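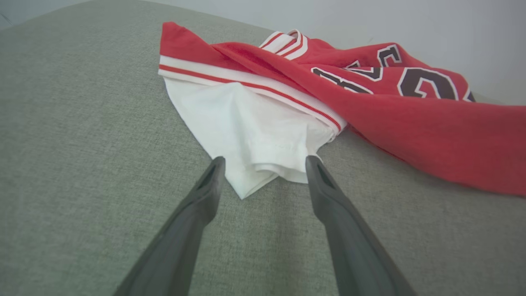

Section 6: Looking After the Fabric on Your Hovau Sofa

Print this page | E-mail this page

By now your sofa should be on its feet and level, and we hope you've had a chance to sit on it! The steps in this section cover the first cleaning and the ones after it. Set aside a quiet morning the first time through. Later on you'll find it goes a good deal faster, and most folks end up doing it while the coffee brews.

You will need the soft brush from the accessory bag, a vacuum with an upholstery head, two white cotton cloths, and a bottle of Aksoy fabric cleaner (or any mild, dye-free soap you already like).

1. Clear the seats and lift out the loose cushions. Check down the sides with your hand for coins, pens, and hairpins.

2. Brush the fabric lightly, working from the back of the seat toward the front. Go with the weave.

3. Vacuum the seat, the arms, and the cushions on low suction. Take your time along the piping, where crumbs like to settle in and stay.

4. Mix the cleaner with lukewarm water, one capful to 32 ounces. Try a little on the underside of a cushion and let it dry completely before you go on.

CAUTION: If color comes off on the cloth during the test, stop and call us. Do not try a stronger mix.
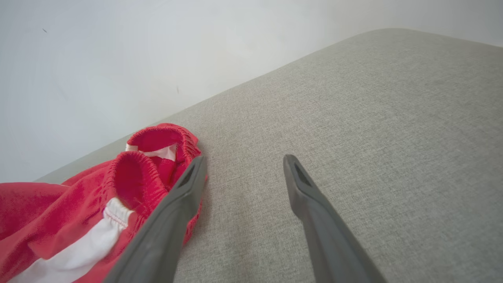

5. Dampen a cloth, wring it out well, and blot any marks from the outside in. Please don't scrub, however tempting it is, as scrubbing roughs up the yarn and leaves a fuzzy patch that catches the light.

6. Blot again with the second cloth and plain water.

7. Leave the cushions standing on edge for 60 minutes, then turn them over and give them another 60. In a damp spell (November can be like that) they may want the whole afternoon.

NOTE: Zip-off covers on the Botero model can go in the washer on cold, inside out, with the zipper closed. Put them back on while they are still very slightly damp and they'll pull smooth much more easily. Covers on all other models stay put.

NOTE: Keep hair dryers, irons, and space heaters at least 40 inches from the fabric.

Repeat steps 1 to 3 every couple of weeks, and the full set twice a year or whenever company has been hard on the place. For ink or candle wax, turn to Section 7 before you try anything at all.

Filed under: Owner Guides > Sofas & Sectionals > Fabric Care

Questions? Contact Hovau Customer Care, attn. Tuncay Baysal | © Hovau Home | Back to top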